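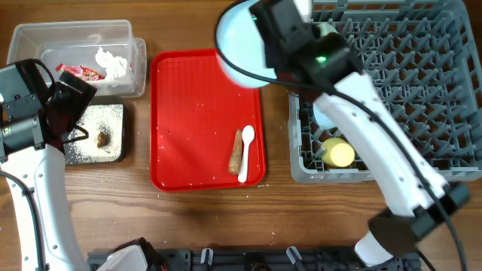

Jiahui Lu said that wiping the trays is the part people skip, and that she would sooner have a tray left on the table with everything still on it than one put back on the stack with rice stuck to it.

Jiltham lunchroom, kitchen users' meeting
January minutes, taken by Mingxuan Hou

Present: Deisy Cuervo (chair), Jiahui Lu, Hryhorii Kravchuk, Mingxuan Hou
Apologies: Lempi Rautiainen (sent comments by email, read out under items 2 and 4)

The meeting started at noon in the lunchroom. Jiahui's remark above came up before the agenda was opened and Deisy asked for it to be put first in the notes, as most of the meeting ended up being about it.

1. Notes from last time

Agreed as written, with one correction. The tap washer was replaced by Hryhorii, not by the building office. The new washer is fine. The cold tap still has to be pushed all the way back or it drips.

2. Clearing trays after lunch

Deisy went through what happens to a tray at the moment. Food scraps are supposed to be knocked into the food waste, wrappers and tissues go in the clear plastic bin, spoons and cups go in the gray rack, and the tray gets wiped and stacked. In practice people do the first step or the last step and leave the middle.

Loose rice is the main complaint. It gets under the rim of the red trays and it gets onto the table, where the next person puts a sleeve in it. Jiahui would like everyone to tip the tray over the food waste before touching anything with a cloth. A wet cloth on rice just pushes it around. Hryhorii said a dry brush would do it faster and he has a spare one at home, the kind used for flour.

Lempi's email said that the small dark trays need the same treatment and get forgotten because they look like plates. She asked for them to be named on the sign. Agreed.

There was some discussion about whether the table should be wiped by the person who ate there or by whoever is on the closing turn. Hryhorii thought closing turn, since that person has the cloth out already. Deisy and Jiahui both thought the person who ate there. Left as it is now: you wipe your own place, and the closing turn does the whole table once at the end.

Action: Hryhorii to bring the brush. It will hang on the hook beside the food waste.
Action: Mingxuan to redo the sign and add the small dark trays.

3. What goes in the clear bin

Snack wrappers and used tissues only. Nothing with food in it. Jiahui has found half a sandwich in there, and also a fork. The bin has no bag, so anything wet means washing the whole thing out.

Deisy asked if we should put a bag in it. Hryhorii was against, on the grounds that the bags we have are far too big and fold over the rim so that wrappers land on top of the plastic. Jiahui said the bin takes no time to rinse if only dry things go in. No bag for now.

The bin will stay on the table during lunch, at the far end, and go back under the counter at closing. When it was kept on the floor people left their tissues on the trays.

Action: Jiahui to label the bin.

4. The gray rack

Lempi's email raised this one. Her point was that the rack is being used for two things, used cups waiting to be washed and washed cups waiting to dry, and that you can't tell which is which by looking. She drank out of a used one before the holidays.

Everyone agreed this is a problem. Options talked through:

Buy another rack. Feng has one in the same gray for a fair price, but the counter isn't deep enough for 2 racks side by side unless the kettle moves.

Keep the one rack for used things while lunch is on, then wash everything, wipe out the rack and use it for drying. This costs nothing but depends on the closing turn being done properly.

Leave used cups on the trays. Jiahui was firmly against, as they tip over when the trays are carried.

The second option was chosen, to be tried until the next meeting. Used cups go in on their sides so that it's clear they are used, clean cups go in upside down. Spoons go in bowl up in either case. Mingxuan pointed out that spoons left on trays are how we lose them, as the light plastic ones go out with the scraps.

If it doesn't work we will look at the Feng rack again and find another place for the kettle.

5. Supplies

The dish soap is nearly gone. We have been using Prelter, which Deisy finds too thin. Hryhorii likes it. Agreed to buy the same again and use less water with it.

Napkins: the last box held 300 and lasted longer than expected. No order needed.

Cloths are in poor shape. Jiahui will throw out the gray ones and take the rest home to boil. Please don't use the dish cloths on the floor. There is a mop.

6. Sharing with Burico

Burico, across the hall, have asked if their people can use the lunchroom while their own sink is out. Deisy has said yes in principle. They would bring their own cups and come in after 2, when our lunch is over. Hryhorii asked that they get the same sign and the same explanation of the rack as everyone else. Deisy will walk them through it.

Action: Deisy to confirm with Burico and show them where things go.

7. Closing turns

Jiahui, Hryhorii, Mingxuan and Deisy will rotate in that order. Lempi to be added when she is back. Swaps are fine if you write them on the sheet by the door. The sheet needs a pen on a string again.

Anyone on closing turn should be done by 5, when the cleaner needs the sink.

8. Other business

The fridge shelf marked "shared" has a jar on it with no name. Hryhorii will ask around and then throw it out.

Next meeting when the rack trial has had a few weeks. Mingxuan to send round times.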